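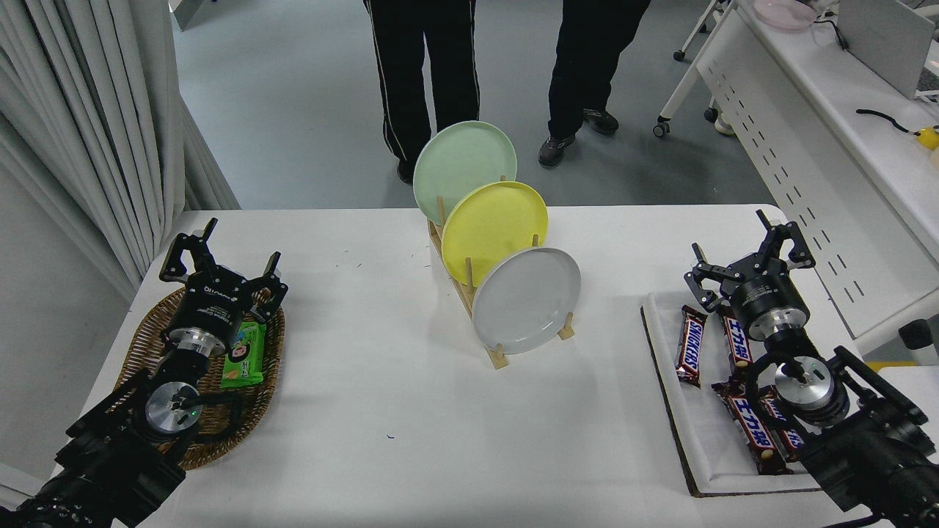 *Three plates in a wooden rack, plus a snack in the wicker tray.*

# Washing dishes by hand in a tiny rental kitchen

I moved into my place in Prullville in March, and the kitchen has one small sink, one drawer and no dishwasher. I grew up with a dishwasher! So I had to learn all this from scratch, and my first few weeks were a mess of greasy glasses and a counter that never dried. Now a full dinner's worth of dishes takes me 16 minutes, and I kind of like doing it (podcast on, window open).

## What you need

- A dishpan that fits inside your sink with a little room on one side
- Dish soap, any kind
- A brush for plates and pans, and a soft sponge for glasses
- Two cotton towels
- A rack with slots that hold plates upright

I got my dishpan at the hardware store on Grindell for less than a sandwich.

## Step 1: Scrape and stack

Scrape everything into the trash or compost before any water gets involved. I use an old silicone spatula for this and it gets nearly all of it. Then stack by type: glasses, silverware, plates, pans. Anything with baked-on cheese gets a squirt of soap and some hot water and goes to sit on the stove while you do the rest.

## Step 2: Fill the pan halfway

Run the water as hot as you can stand with gloves on. One good squirt of soap is plenty. I used to pour in way more and then spend forever rinsing off the foam.

## Step 3: Wash in order

Glasses go first, while the water is clean. Then silverware, then plates, then bowls, then the pans. If the water turns gray or you see little islands of fat floating on top, dump it and start over. On a pasta night I change it once, right before the pans.

Knives never go into the suds. I wash them one at a time and put them straight on the towel.

## Step 4: Rinse and rack

Rinse under a thin stream of warm water, or dip things in a second bowl if you're saving water. Stand the plates up so air gets to both sides, and put cups upside down at a slant if you can. Flat on a towel, they trap steam and smell funny in the morning.
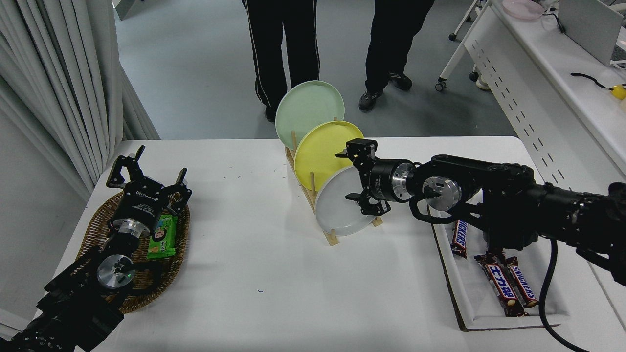
## Step 5: Dry the stuff that spots

I only towel-dry glasses and silverware. Plates can sit until bedtime. Cast iron goes back on a low burner for a couple of minutes, then gets a tiny wipe of oil.

Last thing, rinse the brush, wring out the sponge and hang up the towels. Mine go in the laundry every Friday, sooner if I've cooked fish.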